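**Getting to Odholm without a car, and is the lake worth a whole day?**

We're staying in Clukberg for a week in February and everyone keeps telling us to do Odholm as a day trip. I don't drive on vacation (family rule, long story, one hedge). The tourist site says there's a bus and then shows me a photo of a bus. Has anyone done it?

*posted by soggy_sandwich*

---

**ferrywatcher**

Yes, take the 362 from the stop across from the station. It leaves on the hour until 2 p.m. and then loses interest. Sit on the left for the lake. Get off at MacAulay Landing and ignore the stop called Odholm Center, unless you came to see a tire shop.

The loop walk takes two hours in normal shoes. In February the north side ices over, so go out along the south shore and come back the same way. Minetti is the only cafe open in winter. The soup is good and the portions are smug.

Last bus back is 5:40. Taxis exist in theory.

---

**bigdave3634**

its fine. bit windy

---

**plum_and_custard**

Mostly agree with ferrywatcher, but the bus driver won't take cards, so bring coins. I learned this with a line of locals behind me, all sighing in the same key.

Also, Minetti closes at 3 in winter - the sign says 4 and the sign is an optimist. Eat first, walk second.

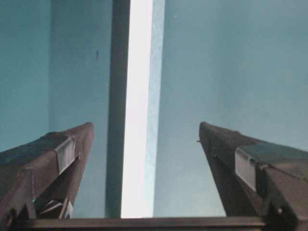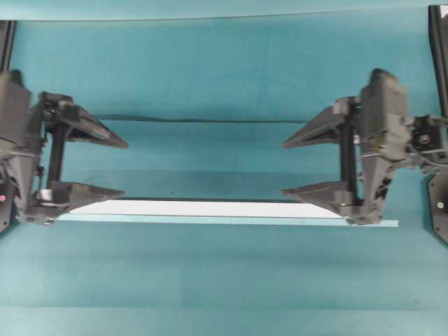

If the wind is up, skip the lake and stay on to the end of the line, where the old salt baths are. They rent towels. Bring your own.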